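The best thing in the Trirbridge kit is the dull part

I have been writing about home and workshop robots long enough to be tired of backflips. So when Igor Sýkora at Plesley sent me the handheld gripper kit from Trirbridge to try through February, I cleared my desk and hoped for something boring. I got it, and I'm delighted.

The kit is a pair of two-finger grippers you hold in your own hands, each with its own camera, plus the software that turns what you do into training material for an arm. You pick up the grippers and do a chore. You do it again. After an evening of that you have a folder of short recordings, and Hadgu, the service that comes bundled for the first year, sorts them and tells you which ones are too shaky to use (quite a few of mine, at the start!).

What I love is how fast it makes you notice your own hands. I thought I knew how to open a drawer. With fingertips you hook the lip, feel it give, and ease off before it drops. Take the fingertips away, put two stiff blocks in their place, and you have to find all of that again from the wrist. Small plastic drawers are wonderful for this. They're light, they have no proper rails, and if you pull a touch too far they tip. I recorded 546 tries over the month and I would happily do more.

Some of my friends find this depressing. Hedvika Čierny, who runs the repair bench at Britier and has forgotten more about tools than I'll ever know, told me she didn't want to spend her evenings being a tutor for a machine. Fair enough. But then she borrowed the kit for 15 minutes before lunch and I got it back at a quarter to four. She'd been working out how to close a drawer with one gripper while steadying the cabinet with the other, and she was grinning.

I do have complaints. The grips are a bit heavy for small hands, and my right wrist let me know it after a long session. The manual spends 17 pages on charging and storage and barely a paragraph on lighting, although lighting matters a great deal once you start handling clear plastic. Hadgu's upload is slow and it stalls if you let the laptop sleep. And the ad copy says you can teach a new task in an afternoon, which I'd call optimistic. Plan on about 1000 recordings for anything with a drawer in it, and be pleased if you need fewer.

Even so, I think this is where the fun is now. For years the only way into this hobby was to buy an arm first and then discover how little it knew. Starting with the hands is cheaper and kinder to the furniture, and you can share it with a friend at the same table, one gripper each. I'm keeping mine out. Next up is the cutlery tray, and after that, if my wrist holds, the sewing box.
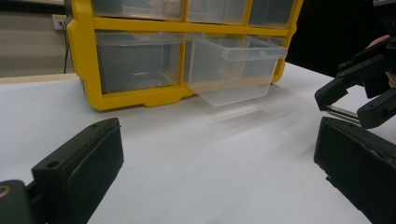

Drawer practice with the Trirbridge grippers, lower right drawer pulled out.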